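Workbench forum > Surfaces and storage
Topic: White top for a small-parts table, keep or replace?

Skaltiteo
Jan 21, 2020
The top has three panels around it so little stuff doesn't roll off. I'm sorting out what stays on it.

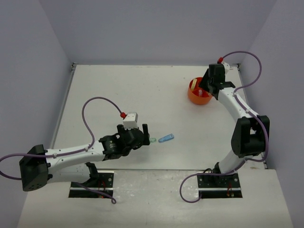
Green piece and the light blue one, still to be put away.

A new top is 120 plus 70 for cutting. Worth it?

Gounder
Too much money. Mine has been scuffed since May and I stopped noticing. How is the back corner? Mine went there first.

Skaltiteo
Not great – there's a small gap where the panels meet the table.

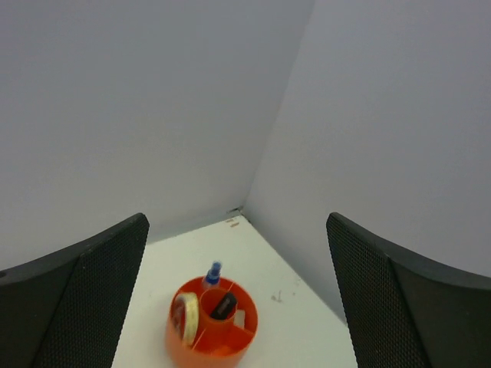 Back corner, with the brownish marks just in front.

Wavent
I'd replace it. Small clear parts are hard enough to find on white without marks everywhere. I paid 145 for mine, cut included.

Gounder
Disagree. Fill the gap, clean the rest, spend the money on bins.

Skaltiteo
Leaning that way. The stationery needs a home too, and I want the orange bowl for the odd bits.
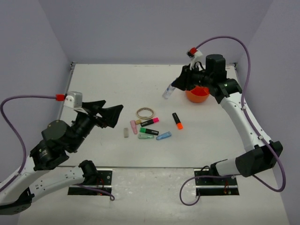

The highlighters can go in a drawer. I have 4 free ones under the bench, so I'll try those before I order a top.

Wavent
Fine, but measure the drawers first.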